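Prurkard 木材护理
首页 > 护理油与蜡 > 厨房和工作间台面

Deltier 877 台面护理油
适用于拼板实木台面、砧板和木制工作台

货号：877
容量：100 毫升，另有补充装
颜色：无色
产地：Geltville
供货：有现货

产品介绍

Deltier 877 是一种渗透型的护理油，用于没有上漆的木台面。它进入木材的表层，在那里慢慢变硬，所以台面摸起来仍然是木头的感觉，没有塑料膜的感觉。我们在 Geltville 的工厂生产这种油，已经有很多年，配方只改过一次，那一次是为了减轻气味。

油的主要成分是精炼亚麻籽油，加入少量的巴西棕榈蜡和天然树脂。不含颜料，不含硅油。浅色木材上油以后颜色会变深一点，也会稍微变黄，木纹比以前清楚。如果您希望台面保持像刚刚刨过一样白，请选择同一系列的浅色款，它的页面在“相关产品”里面。

许多客人问我们，877 和普通的食用油有什么区别。食用的橄榄油、葵花籽油在木头里不会变硬，过几个月会发黏，也会有不新鲜的味道。亚麻籽油在空气里会自己变硬，这是老木匠早就知道的事情。我们做的工作，主要是让这个过程快一些，并且让每一瓶的结果都一样。

适合什么木材

榉木、橡木、白蜡木、桦木、枫木、胡桃木都可以使用。橡木的孔比较大，第一次上油时会吃进去很多油，请多准备一瓶。枫木很密，油要薄，擦要仔细。竹子严格地说不是木材，可是竹砧板也可以用，只是油渗透得比较浅，需要更常补油。

松木和云杉可以用，但是节疤的地方含有树脂，油干得很慢。柚木本身含油，请先用酒精擦一遍表面，等酒精挥发以后再上油。

不适合的表面：已经上漆的木材、贴面板、强化地板、石材。贴面板有时候看起来和实木非常像。有一个简单的办法可以区分：请看台面的侧边，实木的木纹会从上面一直延续到侧边，贴面板在侧边通常有一条接缝。还有一个办法是在不显眼的地方滴一滴水，如果水滴在那里停很久，颜色完全没有变化，那么这个表面很可能有漆或者有膜。

关于拼板台面

拼板台面由许多窄木条胶合在一起。相邻的木条可能来自不同的树，颜色和吃油的程度都不一样。第一次上油以后，有的木条会显得暗，有的几乎没有变化，这让一些客人担心。请放心等到第二遍油干透，差别会小得多，虽然不会完全消失。我们认为这种深浅是拼板的好看之处，但是我们也理解，有的人喜欢均匀的颜色。这样的客人在买木料的时候，可以请木料商按颜色挑选木条，这件事用油是做不到的。

木条的端头（也就是能看见年轮的那一面）吸油最快。请在端头多涂一遍。水最容易从端头进去，台面开裂也大多从那里开始。水槽开口的内侧也是端头和侧边，安装水槽之前就应该上油，安装以后刷子已经伸不进去了。

台面的底面也要上油。如果只处理上面，下面吸收空气里的湿气，台面会慢慢弯起来。底面不需要漂亮，一遍就够了。 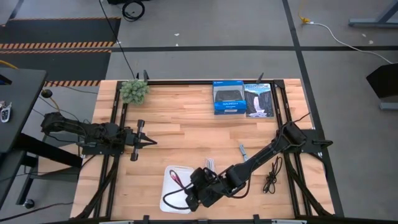
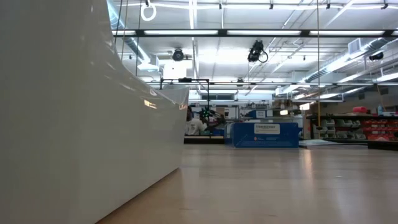
浅木色台面。

使用前的准备

台面应当干净、干燥、没有灰尘。新的台面从仓库运到家里以后，请让它在房间里平放几天再开始处理，包装要打开，两面都要通风。

打磨从 120 号砂纸开始，再用 180 号。打磨方向要顺着木纹。不要用比 240 号更细的砂纸，太光滑的表面油进不去，以后反而容易有水印。打磨以后用吸尘器吸干净，再用稍微湿的布擦一次，木毛会立起来。等表面干了，用手拿 180 号砂纸轻轻地走一遍，木毛就没有了。这一步许多人跳过去，后来台面第一次碰到水就变粗糙，他们以为是油的问题。

旧台面上如果有黑色的圈，一般是铁锅或者罐头盒留下的，铁和木材里的单宁发生了反应。砂纸可以磨掉浅的黑圈。深的黑圈需要草酸，请戴手套，并且在处理以后用清水洗干净，至少等一天再上油。旧的蜡层必须先除掉，否则油会浮在上面，干不了。

上油的方法

一、把瓶子摇匀。蜡会沉在瓶底，冬天更加明显。
二、把少量的油倒在台面上，用不掉毛的棉布或者短毛的刷子推开，先横着推，再顺着木纹推。
三、等 30 分钟。在这段时间里，如果有地方看起来变干，请在那个地方补一点油。
四、用干净的干布把多余的油全部擦掉。擦完以后，用手掌摸台面，手掌上不应该有油。
五、隔一夜，重复第二遍。端头再多一遍。
六、完全变硬需要两个星期左右的时间。这段时间可以小心使用台面，不要放湿的东西，不要盖塑料布。

第四步是最重要的。我们收到的投诉里，大多数是“台面发黏”，原因几乎总是油没有擦干净。油太多的时候，表面先结皮，里面还是软的。如果已经发生了，请在表面再涂一层薄薄的新油，它会软化旧的油，过几分钟用粗布用力擦掉。如果过了很多天，只能用砂纸。

温度低于十度的时候请不要施工。房间要开窗，但是避免太阳直接照在湿的油上面，油会干得不均匀。台面比较大的时候，请分成几段来做，做完一段再做下一段，段和段的交界最好选在两根木条的胶缝上，这样看不出来接头。

请务必注意：沾了油的布会自己发热，可能燃烧
亚麻籽油在变硬的时候放出热量。把沾油的布揉成团放进垃圾桶是危险的。请把用过的布在水里浸透，放进可以盖紧的金属罐，或者在室外一块一块地摊平，完全晾硬以后再丢掉。沾油的打磨灰尘也要同样处理。请不要把这一段跳过去。

日常保养

每天用拧干的湿布擦台面，随后用干布擦干。可以用一点中性肥皂。请不要用漂白剂、强碱的清洁剂和钢丝球。蒸汽清洁机也不要用。

水倒在台面上以后请尽快擦掉。涂过 877 的台面能够挡住水一段时间，但是它不像漆那样密封。红酒、甜菜、咖喱和浓茶会留下颜色，颜色浅的可以用半个柠檬擦，然后冲洗、晾干，再补一点油。

热锅必须放在锅垫上。油不能保护木材不被烫黑，任何一家的油都不能。

什么时候需要补油，没有固定的日期，要看台面怎样使用。滴几滴水试一试：水珠是圆的，就还不需要；水摊开了，木头的颜色变深，就应该补油了。在水槽和炉灶的旁边，补油会比别的地方频繁。补油不需要打磨整个台面，清洁以后薄薄地涂一层，等一会儿，擦干就可以。

局部的划痕可以单独处理，这是油和漆相比最方便的地方。用 180 号砂纸顺着木纹磨掉划痕，磨的范围要比划痕大一些，边缘磨得轻一点，然后上油。刚修过的地方会比周围浅，过一个夏天就接近了。浅的压痕可以不磨，放一块湿布，用热的熨斗短时间压一下，木纤维会涨回来，等干透以后再补油。

用在工作间里

这款油最初是为厨房做的，后来有不少客人用在木工桌、缝纫桌和装配台上。工作间的要求和厨房不太一样。那里水少，但是胶水多。涂过 877 的桌面，白胶干了以后一般可以用刮刀铲下来，不会带走木头。环氧胶就要看运气，最好铺一张蜡纸。

如果桌面上要夹东西，或者工件容易滑动，请只涂一遍油，并且擦得特别干，不要再打蜡。抛光过的表面很漂亮，但是推刨子的时候木板会跑。

需要在台面上用螺丝固定金属件的时候，请先钻孔，把孔的里面也涂上油，再拧螺丝。橡木含有较多单宁，普通的铁螺丝会让它周围变黑，请使用不锈钢的。金属件和木头之间不要完全拧死，长的台面会随着季节变宽变窄，固定的孔应该做成长圆形，给木头留下活动的空间。六月装得很紧的台面，到了冬天房间里开暖气，就有可能在固定点的旁边裂开。

食品接触

877 完全变硬以后可以接触食品。在变硬以前请不要在上面切菜。配方中不含坚果油，对坚果过敏的人可以向我们索取成分说明书。砧板上油以后，请竖着放，让两面都有空气，直到没有气味。

油还是液体的时候，请放在儿童拿不到的地方。沾到皮肤上用肥皂和水洗。溅到眼睛里用很多清水冲，不舒服请看医生。

产品数据

类型：渗透型护理油
光泽：哑光到丝光，取决于擦拭的力度
基础成分：精炼亚麻籽油、巴西棕榈蜡、天然树脂、无锰干燥剂
等待时间：30 分钟
建议遍数：2，端头多一遍
施工工具：棉布、短毛刷、白色百洁布
工具清洗：松节油或者温肥皂水，变硬以前
储存：盖紧，避免冰冻，避免阳光
保质期：见瓶底

关于用量，我们不愿意写一个太准确的数字。同一瓶油在枫木上和在橡木上能走的面积差得很远，磨得粗或者磨得细也有影响。小的厨房吧台一般一瓶够用，长的台面请买补充装。开过的瓶子里空气多了，油的表面会结皮，可以把皮挑出来，下面的油还能用，最好用丝袜过滤一下。也可以往瓶子里放干净的玻璃珠，让油面升上来，把空气挤出去。

客人常问的问题

可以在 877 上面再打蜡吗？
可以，等油完全变硬以后。我们推荐同一系列的 Deltier 膏蜡。打过蜡的台面更滑，也更怕热。以后想补油，要先把蜡除掉。

台面以前用的是矿物油，现在可以换成 877 吗？
可以，但是需要耐心。矿物油不会干，它还留在木头里。请把台面洗干净，多放几个星期，让它被用掉一部分，然后轻轻打磨，先在一个小角上试一试。如果小角第二天还是黏的，就再等一等。

上油以后有气味，正常吗？
正常。有点像坚果的味道，开窗几天会变淡。抽屉和柜子的里面请不要用这种油，关着门气味散得很慢。

油可以染色吗？
我们不建议自己往里面加颜料。请先用水性染料给木头染色，干透以后再上油。

户外的桌子能用吗？
不建议。这款油没有防紫外线的成分，木头在外面一个季节就会变灰。Prurkard 有专门的户外油。

为什么我的台面有一块特别亮？
那个地方油比较多，或者木头比较密。趁还没有变硬，用白色百洁布沾一点新油打圈擦，然后擦干。已经硬了就用细砂纸轻轻磨掉光泽，再涂薄薄的一层。

订购和送货

100 毫升的瓶装可以单独购买，补充装用金属罐包装。我们从 Geltville 的仓库发货，也可以在 Zabala 的门店自取，自取请带订单号。冬天如果包裹在路上受冻，油会变浑，里面有白色的小片。请把瓶子放在温水里，慢慢摇，变清以后可以正常使用。

没有打开的瓶子可以退货。已经打开的不能退，但是如果您觉得油有问题，请把瓶底的批号和台面的照片发给我们，写清楚木材的种类、最后一遍砂纸的号数和等待的时间，我们的回答会准确得多。

相关产品
Deltier 浅色台面油
Deltier 膏蜡
Deltier 木材肥皂
Prurkard 户外油
不掉毛棉布，成包

本页内容更新于 2021年11月3日。旧标签上写的等待时间较短，请以本页为准。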